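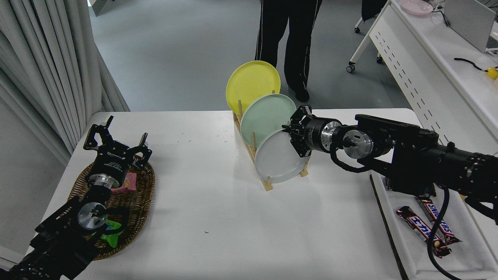
Two Arms, Three Plates: Choosing a Parallel Gripper for Kitchen Work

Plates are a poor match for most parallel grippers. The rim is thin and curved, the surface is hard, and a plate in a rack leaves little room on either side for a finger. At the Barnton test bench, a rack of three plates is the first job any new gripper gets.

The bench uses two black arms over a white table, one on each side. The right arm works the rack and closes on a plate near the upper edge, where it overlaps the next plate. The left arm is set up above a wicker basket of packaged goods. Chocolate bars go in a tray on the right. Soft wrappers and rigid rims ask for different things from the same pair of fingers, and a gripper that handles only one of them does not stay on the shortlist.

Two grippers reached the last round. The Jekton has short, flat fingers and a stiff drive. It repeats position well and holds a rim without rocking, but it needs a clean approach. If the wrist comes in a few degrees off, the outer finger touches the neighboring plate before the inner one has cleared the gap. The Hondico has longer fingers with some give at the tip. It forgives a bad approach angle and is gentler on wrappers. Its weak point is twist: a plate held high on the rim tends to swing during a fast lift.

Each gripper ran 100 rack lifts at one speed setting, under the same Masilela controller. The Jekton missed 2. The Hondico missed 7, most of them plates that rotated in the fingers and struck a peg on the way out. On wrapped items the order reversed, and the Jekton crushed bars that the Hondico set down intact.

Lowering the closing force narrowed the difference. The Masilela accepts force updates at up to 500 Hz, fast enough to ease off once contact is detected. With that loop running, the Jekton stopped marking the chocolate, at the cost of a slower close.

Cabling took more time than expected. A coiled lead at the wrist stretches and recovers well, but the heavier cable along the arm hangs low and can drag over items in the tray. Barnton now routes motion paths around it — a software fix for a problem that a longer clamp would also solve.

The Jekton stays on the right arm for now. The Hondico moves to the left, over the basket, and a round with wet plates is planned for June.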